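5.3 Loss of grasp on reflective tools

Of 1,782 logged grasp attempts in the tool-sorting task, 146 ended in a protective stop. Most of these stops involved polished metal tools on the glossy, marble-patterned tabletop, where the wrist camera picks up glare from tool and surface alike. 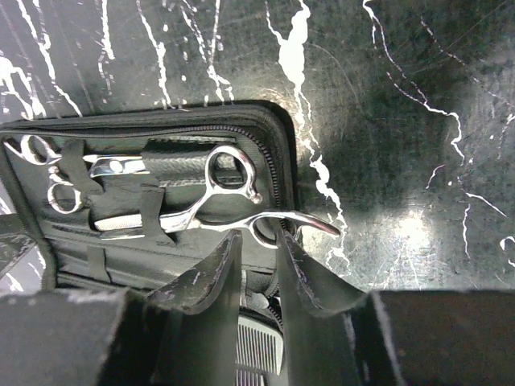 The Fasora grasp planner selects a closing point from the wrist view alone. When a highlight on a finger ring was brighter than the ring's outline, the planner placed the point on the highlight, and the fingers closed beside the tool or pressed down on the table. Contact force then rose past the limit and the Quezada controller cut motion on both arms. 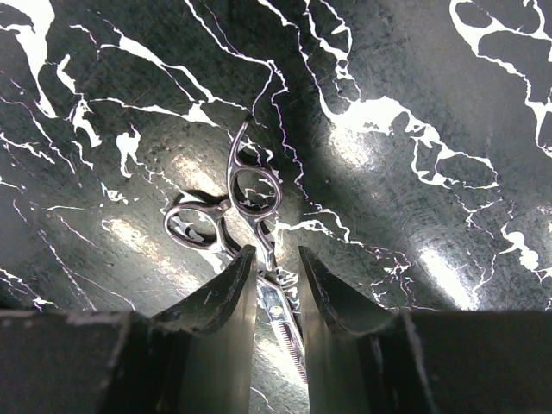 Thinning shears were a harder case. The teeth and the white veins of the surface produced similar edge responses – at low exposure the two could not be separated – and the estimated tool axis jumped between successive updates. A jump during the final approach rotated the wrist close to the surface.

Figure 7. Two-arm cell with bowl and shelf.

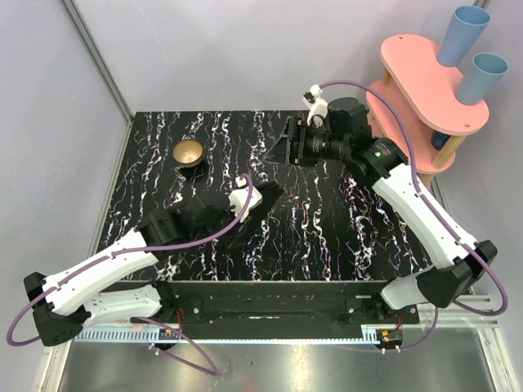 According to Gratia, a force limit on its own is too late a safeguard for sharp tools, and the approach should be abandoned as soon as the axis estimate becomes unstable. We adopted this rule, with a hold of 200 ms before any retry. Its effect on throughput is reported in Section 5.4.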